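4. Setting up the Arruda compost thermometer

Read this section before you put the probe into a heap. The Arruda can be used in open heaps, timber bays and closed plastic bins. It is not suitable for hot bins fitted with their own heating element.

4.1 Fitting the batteries

1. Turn the display unit face down and slide the cover towards the hanging loop.
2. Fit two AA batteries, following the marks inside the case. Do not mix old and new.
3. Close the cover until it clicks. The display shows all its segments, then the room temperature.

If the display stays blank, take the batteries out, wait a minute and try again. Rechargeable batteries will work but the low battery warning comes on early.

4.2 Joining the probe

1. Push the probe lead into the socket on the underside of the display unit.
2. Tighten the collar by hand. Do not use pliers.
3. Check that the letter P appears in the corner of the display.

The lead is 90 cm long. A longer lead is sold separately as part 224 and fits the same socket.

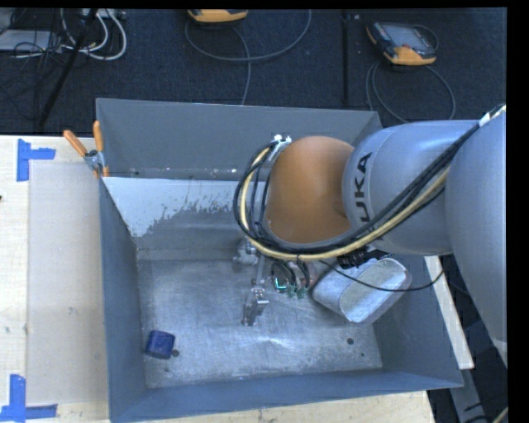
4.3 Choosing a place in the heap

The reading depends a good deal on where the tip sits. The outside of a heap follows the weather, and the bottom is often cooler where it touches the soil. Aim for the middle, at half the height of the material.

1. Make a pilot hole with a garden cane. The probe is not strong enough to be forced through twigs or packed straw.
2. Slide the probe in at a slight downward angle and stop at the ring on the shaft.
3. Firm the material round the shaft with your hand.
4. Wait ten minutes before taking the first reading.

CAUTION: The tip is pointed. Keep the guard on when the probe is out of the heap, and pull the probe out before turning with a fork.

4.4 Setting the alarm

The alarm is set at the factory to 65 °C. To change it, hold SET for three seconds, use the arrows to choose a new figure, then press SET again. The highest alarm setting is 100 °C.

NOTE: A heap that stays above 70 °C is usually too dry or too large. Turn it and add water – a full can for each barrowload is a fair start.

4.5 Winter storage

From October, if the heap has gone cold and you do not plan to feed it, wipe the probe with a damp cloth, dry it and remove the batteries. Store everything indoors. The display unit will stand rain but not hard frost.

Spare guards (part 894) and collars can be ordered from Fusta, Tritumden. Please write to Heiðrún Ingvarsson in the parts office and give the number stamped under the battery cover. For bins with a locking lid, go on to section 5.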